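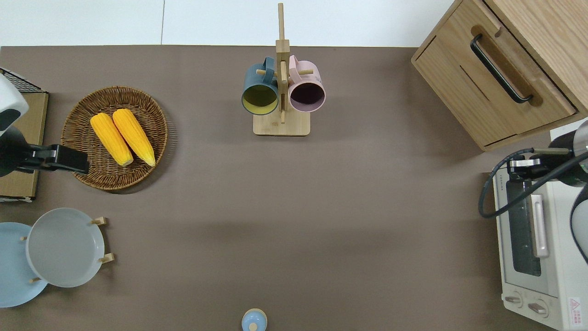 Notebook, sample room, April. Afternoon, continuing from the page with the coffee ring on it.

Brief toile no. 2 back from the fit session. Stefaniia wore it for an hour under her own trousers, sat through the costing meeting in it, and reports that the waistband "has opinions." Pressed for detail she said it rolls at the back when she sits and stays rolled when she stands. Front is fine. The leg opening is fine on the left and bites on the right, so either she is asymmetrical (she is, everyone is) or I cut one side off grain. Checked the lay. I cut one side off grain.

For anyone picking this up after me: the range is the Clestden basics, three bodies only, high brief, low brief and the soft bralette. The mood board says "undone." The tech pack says 30 mm brushed elastic, and those two documents have never met.

Elastic trials

Kellness 30 mm, brushed inside, logo jacquard outside. Lovely hand. Relaxed strip cut at 60 cm, stretched to the full waist measure on the stand, left over lunch, released. Recovers nearly all of it, but the edge curls toward the brushed side, and that's our roll at the back. The rep told Vira this "relaxes in wear." Stefaniia would like the rep to wear it through a costing meeting.

Dultosness plain, same width. Ugly as a bandage, lies perfectly flat. Takes the coverstitch with no tunnelling. Dye-to-match is possible but the grey comes out mauve on the lip and I could not talk it round.

Have asked Nazar whether we can get the Dultosness with the logo woven in instead of printed. He has asked whether we need a logo. I have written that question on a sticky note and put it on the marketing door, from a safe distance.

Stitch notes

Coverstitch, two needle, wide gauge. Dropped the differential a touch and the seam stopped waving at the side. Needle change to ball point, should have been in already, my fault, there was a line of tiny holes down the first gusset you could have strained pasta with. Looper thread swapped to the textured nylon. Softer on the inside and it grabs less.

Don't use the grey cone on the second shelf. Somebody has put ordinary spun poly back on a textured cone and it looks identical until it is against skin.

Gusset: lining now caught in the front seam only and left free at the back. Areti wants it fully enclosed. She is right, it looks better on the hanger, and it adds an operation. Costed both ways and left the sheet on her desk under the good scissors so she'll find it.

Bralette

Still the problem child. The underband on the first sample was cut to the same reduction as the brief waist, which is the sort of thing that makes sense late in the day and not afterward. Too loose. It rode up the stand's back like a blind. Second one tightened, new reduction pencilled on the pattern card (pencil, Roksolana, not pen, please, I can hear you uncapping it).

Neckline: the V is drafted 2 cm too deep for the rib we are using. On the drawing the model's arms are over her head and everything looks supported by optimism. With arms down the edge gapes. Options are clear tape in the neckline, which will itch, or bringing the point up, which will upset the drawing. Bringing the point up.

Straps: rings and sliders from the Romaniuk sample bag (no relation to Stefaniia, she is tired of being asked). The matte black ones chip when you run a slider up and down for a while with your thumb. The gunmetal ones don't. Colour in the tech pack is matte black. See above re: documents that have never met.

Colour

Lab dips in for the grey marle, the oat and the one the designers are calling "centre stage," which is red. Under the window the oat is good. Under the shop lighting it goes the colour of a hearing aid. Sent back with a cutting from the original swatch and a request for less pink. Red approved by everyone in the room without discussion, which has never happened before and made me nervous enough to look at it again. Still fine. Did a rub test on white calico and got a faint mark dry, a clear one damp. So, not fine. Back it goes.

The campaign

Vira came down to ask if there would be finished pieces for the shoot. I asked which shoot. There is a shoot. It is black and white, so the entire colour section above is, for the purposes of the biggest thing we're doing this season, of interest to me alone. On the bright side the grey elastic can be as mauve as it pleases.

She needs the low brief in the model's size and a spare, plus two bralettes, washed once so they don't look new. Models to look as though they found them in a drawer. I said I could supply ones that had been found in a drawer. She said no, new ones that look it.

Agreed: shoot samples in the Dultosness, edge turned and topstitched by hand under the logo patch so it sits flat on camera. They're not to be measured, graded from or shown to the factory. I've marked the inside of each with a red thread bar tack. If you find one with a red bar tack, it is an actress. Put it back.

Numbering

New style card for the revised low brief is 3799. The old card is still in the drawer and stays there until the grading is signed off, but it has a line through it and so does the pattern. Please stop unfolding the old pattern to see what the line is for.

To do

Recut the right leg, on grain this time.
Wash test both elastics on a scrap of body fabric, not loose. Loose told us nothing.
Chase Nazar re woven logo price and minimum.
Find out who has my small snips. Blue handles. I know they're in this building.
Second fit on Stefaniia after the recut, ideally with a longer meeting.

Later, nearly dark. Washed the Kellness with a strip of jersey sewn on. Curl is worse. Have told Vira, who is telling the rep. Snips still missing.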